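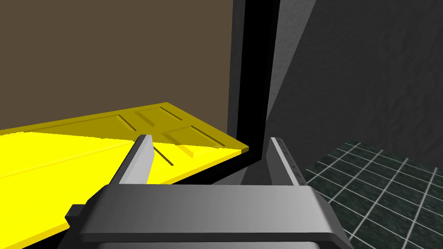

Ticket: Parcel map shows wrong setback after Kanlow rezoning
Product: Pereleo planning map, county edition
Status: Resolved, one item still open
Opened: 2/25/22

Reported problem

Lots on the east side of the Kanlow subdivision show a front setback of 2 feet. The ordinance says 20. The west side is fine. The error shows in the map popup and in the printed lot report. A builder has already asked the permit counter which number to use. We told him to go by the ordinance.

The rezoning took effect in August and moved the east side from rural residential to single-family. We loaded the new zoning layer ourselves from the file the consultant, Montoya, sent over.

Steps tried before opening the ticket

Cleared the browser cache. No change.
Logged in as a different user. No change.
Reloaded the zoning layer from the same file. No change.
Checked the district table by hand. The front setback for single-family is entered correctly there.

First reply from support

Please send the layer file and the lot report for one bad parcel and one good one. Also let us know if the future land use layer for the 2037 plan is turned on. When both layers are on, the popup takes its values from whichever one is on top.

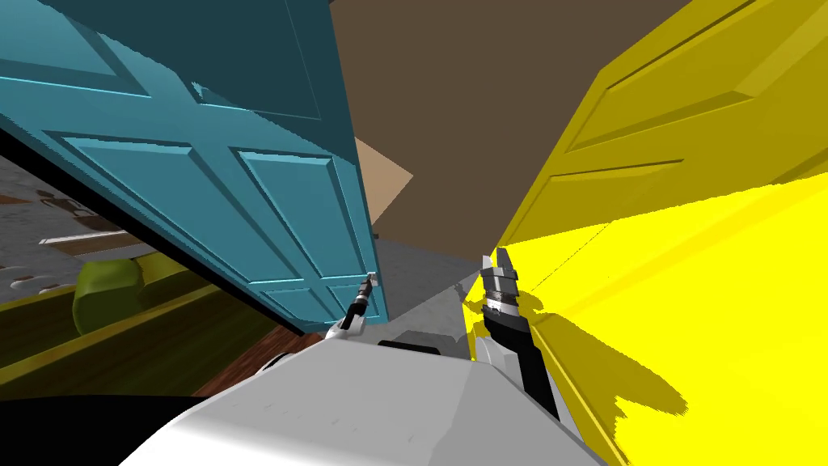 Customer update

Files attached. The 2037 layer was on. Turning it off fixed the popup but the printed report is still wrong. We tried three parcels on Prerkano Lane and got the same result each time.

Second reply from support

We can reproduce this. The report does not read the district table. It reads a text field stored with each parcel, and that field is filled in when the layer is loaded. In your file the field is one character wide, so the second digit gets dropped. The west side was loaded from your older file, where the field is wider.

To fix it:

Open the layer settings and go to Fields.
Change the width of FRONT_SB from 1 to 6.
Check SIDE_SB and REAR_SB too. They have the same width in your file.
Save, then reload the layer with "Replace existing values" checked.
Run the lot report again.

Do the reload after hours. There are more than 500 parcels in the layer and the map will be slow while it runs.

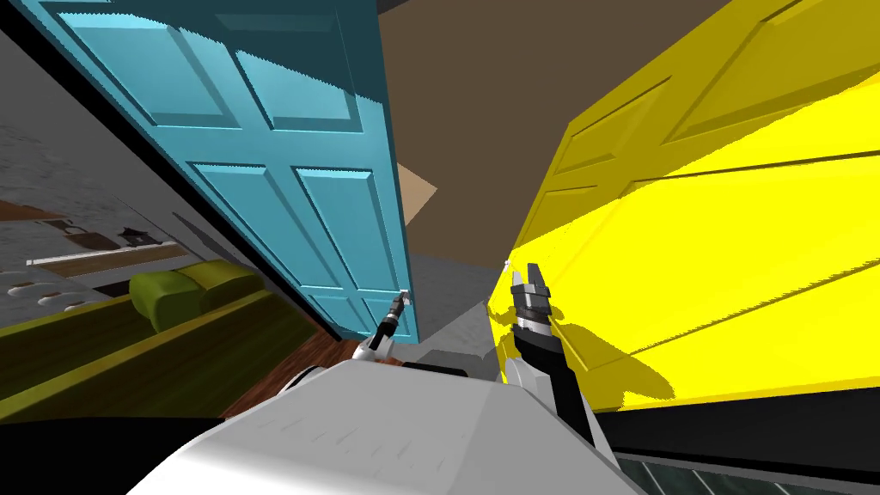

Customer update

Widened all three fields and reloaded last night. Front setback now prints as 20 on every lot we checked. Rear setback is right as well. Side setback was a single digit all along, so it looks the same as before.

One more thing turned up. The corner lots print a minimum lot size of 3000 square feet, and we think that is the old cottage court figure. The popup says the same.

Reply from support

The lot size comes from the district table, so this is a separate problem. Look for an overlay row with the corner lot box checked. If it still has the old figure, edit it there and no reload is needed. If the row looks right, send us a screenshot of it.

We are marking the setback problem resolved. The lot size question stays open until we hear from you.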